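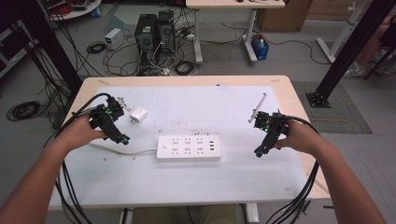
Hand-held grippers either side of a power strip and plug-in charger, on the white mat.

I went to Lund in February to ask Leena Jääskeläinen what a pair of these really costs, and she laughed and fetched her spreadsheet. The grippers were the easy bit! It's the cables that get you - she'd put down 100 euros for leads and sockets and was past 300 before the second table was up.

Mikkel Oddsson, who signs things off at Plerari, now wants every budget to carry a line called "boring stuff" (I love him for this). Spare chargers, mats, extension leads, a decent shelf. My own list, scribbled on the train home, had three quotes on it and no plugs at all, so I rang Fastinska on Thursday and started again.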